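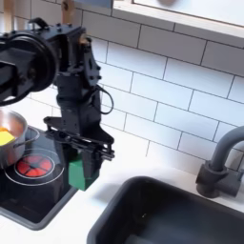
How many demonstrations does the arm need before it can do a new kitchen task on its own?
It depends on the task, but for a single pick and place we have been getting by on about 60, provided they are varied enough.

Minutes of the Dornero project meeting, 25/01/2023

The meeting opened a little late, with tea, and the question above was read out first, as it is the one visitors to the lab always ask and we had promised ourselves a shared reply. Everyone was content with the wording, though our colleagues from Gerkier would like "varied enough" spelled out on the website at some point.

1. Minutes of the last meeting
Agreed, with one correction: the October recordings were made before the change of gripper fingers, and should be labelled that way in the archive.

2. Results since last time
The Zou method (training on short pieces of each demonstration, then joining them up) was compared with our older way of training on whole demonstrations. Both had the same 1786 recordings to learn from. Each was given 100 trials on the toy kitchen, with the objects moved between trials. Zou did better overall, and very noticeably better when an object began close to the sink, where the old method tends to hover and dither. There was real pleasure round the table at this, and warm thanks to those who sat through all the trials.

It was less good news for the pot. Both methods still let go too early when lowering something into it, and the block ends up against the rim. One view was that the shine of the metal confuses the depth estimate; another was that people let go early too when they are demonstrating, and the arm has simply learnt our bad manners. We talked about this for rather a long time and did not settle it.

3. Scoring
It was felt that a trial in which the arm drops the block, picks it up again and finishes should be counted separately from a clean success. The trials already done will be scored again from the video by 3 people working apart, and differences talked through afterwards.

4. Visit to Roten
The Roten group have kindly offered us a week on their kitchen, which has a different worktop height. We accepted gladly. The same trained model will go with us unchanged, so that the comparison is fair.

5. Actions
Relabel the October recordings.
Record a fresh set of pot demonstrations, with a slower release.
Send the scoring sheet to Gerkier for comment.
Confirm dates with Roten.

6. Any other business
The shared drive is nearly full again. Please clear out old test videos, but ask before deleting anything from the Zou folder.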